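공용실 색채 및 조명 기준 개정 안내

나식(Nasik)문화센터는 2월부터 본관과 별관의 공용실 일곱 곳에 개정된 색채 및 조명 기준을 적용하고 있습니다. 종전 기준은 본관 개관 당시 마련된 것으로, 이후 별관이 증축되고 공용실의 용도가 여러 차례 바뀌는 동안 부분적으로만 손질되어 왔습니다. 그 결과 같은 층에서도 방마다 벽색과 등기구의 색온도가 서로 달랐으며, 이용자께서 방을 옮기실 때마다 밝기에 다시 적응하셔야 하는 불편이 있었습니다.

센터는 개정에 앞서 공용실 이용자를 대상으로 서면 설문을 실시하였습니다. 회수된 설문지는 156부이며, 이 가운데 기재가 충분한 142부를 분석에 사용하였습니다. 응답자께서 가장 많이 지적하신 사항은 오후 시간대의 눈부심이었고, 벽면의 반사, 등기구 소음, 출입구 부근의 어두움이 그 뒤를 이었습니다. 벽색에 관하여는 의견이 뚜렷하게 갈렸습니다. 밝고 따뜻한 미색을 그대로 두자는 의견과 채도가 낮은 차가운 계열로 바꾸자는 의견이 비슷한 비중으로 나타났으며, 흰색을 선호한다는 응답은 예상보다 적었습니다.

색채 기준은 바닥, 벽, 가구의 순서로 정하였습니다. 바닥재는 교체 주기가 길고 비용 부담이 크므로 먼저 확정하고, 벽색은 바닥과의 명도 차이를 고려하여 선정하였습니다. 도료는 그린데로(Grindero)의 무광 수성 제품으로 통일하였습니다. 시공 전에는 방마다 견본을 칠하여 오전 10시와 오후 4시에 각각 확인하는 절차를 거쳤습니다. 별관 2층의 경우 견본이 오전에는 적절해 보였으나 오후에는 지나치게 푸르게 보인다는 판단에 따라 한 단계 중성에 가까운 색으로 변경하였습니다.

조명은 탁상면 400럭스를 기본값으로 정하였습니다. 세밀한 작업을 하시는 분께는 접수대에서 보조등을 대여해 드리며, 대여 시간은 공용실 이용 시간과 동일합니다. 창가 쪽 등기구와 안쪽 등기구는 회로를 분리하여 따로 조절할 수 있도록 하였습니다. 조절기의 위치와 표기 방식은 오위노(Owino)관에서 시행하던 방식을 준용합니다.

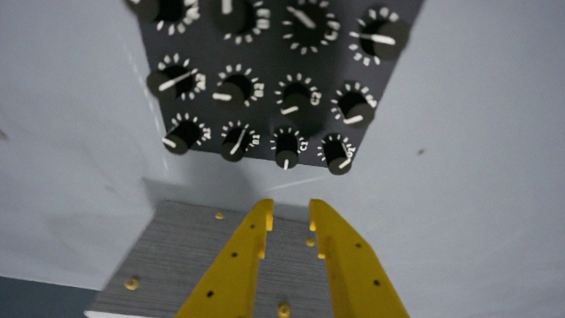 기본 밝기를 일률적으로 정하기보다 시간대에 따라 달리하는 편이 낫지 않겠느냐는 의견이 한 이용자로부터 접수되었습니다. 같은 분은 겨울철 오후 5시 이후에는 종전 밝기로도 글을 읽기 어려웠으며, 반대로 여름 오전에는 등을 모두 꺼도 지장이 없었다고 적어 주셨습니다. 아울러 벽이 어두워지면 등을 더 밝게 켜게 되어 전기 사용량이 늘지 않겠느냐는 우려도 함께 전해 주셨습니다.

센터는 위 의견을 검토하여 다음과 같이 처리하기로 하였습니다. 기본값은 당분간 유지하되, 계절별 운영표를 별도로 작성하여 각 방 출입문 안쪽에 게시합니다. 운영표가 마련되기 전까지는 이용자께서 창가 쪽 등을 자유롭게 끄실 수 있으며, 퇴실하실 때 원래 상태로 되돌려 주시면 됩니다. 전기 사용량은 방별로 매월 기록하고 있고, 한 해분의 기록이 모이면 소식지를 통하여 공개하겠습니다.

이와 별도로 벽면 부착물에 관한 규정도 정비하였습니다. 무광 도료는 반사가 적은 대신 표면에 손자국과 접착제 자국이 남기 쉽습니다. 따라서 접착테이프와 압정의 사용을 제한하고, 게시가 필요한 경우에는 천장 아래에 설치된 걸이 레일을 이용하시도록 안내하고 있습니다. 레일용 고리는 접수대에서 수령하실 수 있습니다. 종전에 부착되어 있던 안내문은 철거하여 보관 중이며, 작성하신 동아리나 모임에서 반환을 원하시면 3월 말까지 접수대로 알려 주시기 바랍니다.

도장 면에 오염이 생긴 경우에는 직접 닦지 마시고 접수대에 알려 주십시오. 시험 시공 구간에서 젖은 수건으로 강하게 문지른 부분에 광택이 생겨 재시공한 사례가 두 차례 있었습니다.
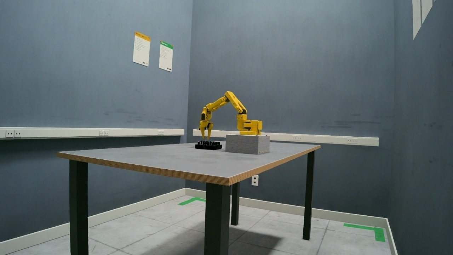
벽색의 수를 줄이는 문제는 이번 개정에서 가장 오래 논의된 사항입니다. 한 면만 색을 달리하는 이른바 강조 벽은 종전 기준에서 권장되었으나, 면마다 반사율이 달라 조명 설계가 복잡해지고 보수 도장 때 색을 맞추기 어렵다는 문제가 있었습니다. 개정 기준은 한 방의 벽을 같은 계열로 마감하는 것을 원칙으로 합니다. 세 벽을 모두 청회색으로 하고 바닥을 옅은 회색으로 둔 방에서 볼 수 있듯이, 채도가 낮은 색끼리 맞추면 모서리에서 색이 갑자기 바뀌지 않아 시선이 분산되는 일이 적습니다. 큰 탁자를 모서리 가까이에 두는 배치에서도 같은 원칙을 적용합니다. 다만 어린이 이용실은 예외로 하여 종전의 벽색을 유지합니다.

가구에 대하여는 색을 새로 지정하지 않았습니다. 현재 사용 중인 탁자와 의자는 내구연한이 남아 있는 한 계속 사용하며, 교체 시점이 도래한 품목부터 순차적으로 개정 기준을 반영합니다. 드롤로프(Drolov) 계열의 접이식 의자는 등받이 색이 세 가지로 섞여 있으나, 방별로 한 가지 색이 되도록 재배치하는 작업을 진행하고 있습니다. 의자를 다른 방으로 옮겨 사용하신 경우에는 등받이 뒤쪽에 표시된 방 번호를 확인하시어 제자리에 돌려놓아 주시기 바랍니다.

창호 차양은 본관 남쪽 공용실부터 교체합니다. 기존의 수직형 차양은 닫았을 때 틈새로 빛이 들어와 탁상에 줄무늬 모양의 그림자를 만든다는 지적이 있었습니다. 새 차양은 아래에서 위로 올려 고정하는 방식이며, 윗부분을 열어 둔 채 앉은 눈높이의 빛만 가릴 수 있습니다. 교체 작업은 오전 7시부터 개관 전까지 진행하므로 공용실 이용에는 변동이 없습니다. 별관의 차양 교체 일정은 본관 작업이 끝난 뒤 따로 공지합니다.

개정 기준의 전문과 색 견본첩은 본관 1층 접수대에 비치되어 있습니다. 견본첩은 관외로 반출하실 수 없으나, 공용실 안에서 펼쳐 보시는 것은 가능합니다. 기준에 관한 의견은 접수대의 의견서 양식으로 제출해 주시면 되고, 접수된 의견과 처리 결과는 다음 호 소식지에 게재합니다.

나식문화센터 시설운영과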